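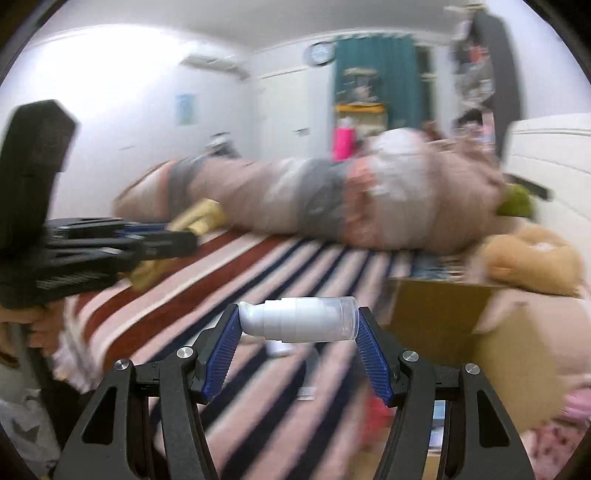
Ticket: Right gripper width reads closed while the fingers are holding an object
Component: evis-perception / width estimator
Reported from: Plemel
Status: Resolved, fix in branch, pending release
Severity: Medium
Opened: 2024-12-01

Summary

On bimanual handheld recordings, the width channel for the right gripper drops to zero partway through a grasp and stays there until the fingers open again. The left channel is fine. Pose tracks are fine on both sides. The replay tool then commands a full close, which faults the arm on force limit.

Steps to reproduce

1. Import any session recorded with the blue ribbed fingers. Small, light-colored objects trigger it most often.
2. Run the width pass with default settings.
3. Plot width against time for the right side.
4. Look for a flat section at 0.0 that starts after the fingers have stopped moving.

Expected: width settles at the size of the object and holds.
Actual: width settles, holds for a short time, then steps to 0.0 in a single frame.

Environment

Evis pipeline, default config. Fisheye calibration is current. Fingertip segmentation model is the one shipped in October. Replay through the Jorerau controller.

Log excerpt

width_est: right: tip_L ok, tip_R ok, width ok
width_est: right: tip_L ok, tip_R low_conf, using last
width_est: right: hold limit reached (13 frames)
width_est: right: reset to default
width_est: right: width 0.000

Comment 1, support

Please attach the raw mask dump for one affected episode and for one episode that works, same operator if possible. Also confirm that the width pass was not run on downsampled video.

Comment 2, reporter

Full resolution. Both dumps attached. In the bad episode the right fingertip mask loses area when the object comes up against it. The area falls below the threshold and confidence goes with it. A pump bottle held sideways between the tips does it every time. A teddy bear from the same room does not do it at all, even though it covers more of the fingers.

We ran 59 episodes. 48 of them have at least one reset.

Comment 3, support

Reproduced with your dump. Two separate faults.

First, the mask. The segmentation model assigns part of the fingertip to the object when the object has a clear plastic part against the finger. Blue seen through the plastic is scored as object. An opaque part pressed against the finger gives a clean edge, so in your pump bottle episodes only one tip drops out. The estimator needs both.

Second, the fallback. When a tip is lost for longer than the hold limit, the code resets to the default, and the default is 0.0. Zero is a valid width. Nothing downstream can tell a reset from a closed gripper. That is the more serious of the two.

Comment 4, reporter

Raising the hold limit to 1,000 removes the flat sections in our data. Is that safe to use for now?

Comment 5, support

No. It hides real releases if the tip is lost while the fingers open. We saw the replayed gripper stay shut for several seconds after the object should have been let go. Use this instead until the fix is merged:

width.hold_limit = 13
width.on_timeout = "nan"
width.single_tip = true

single_tip takes the tip that is still tracked and mirrors it across the gripper center line. The two fingers are mechanically coupled, so the error is small as long as the center line is right. Check it by running the calibration script with the fingers fully open and then fully closed. If the center offset differs between the two, fix the mount first.

Comment 6, reporter

Applied. Resets are gone. Some NaN spans remain, all of them where both tips are out of view behind bedding. The Van der Merwe loader rejects files with NaN in the width channel, so those episodes fail at import with:

loader: channel width_r: non-finite value, aborting

Comment 7, support

Run the export with --drop-nonfinite. It splits the episode at the gap and writes the segments separately. Do not interpolate across a gap that contains a grasp or a release. The loader change is tracked in its own ticket.

Resolution

on_timeout now defaults to "nan". single_tip is on by default for coupled fingers and off for all other types. Mask retraining with clear plastic samples is scheduled but is not part of this fix. Existing exports need the width pass run again. The pose pass does not.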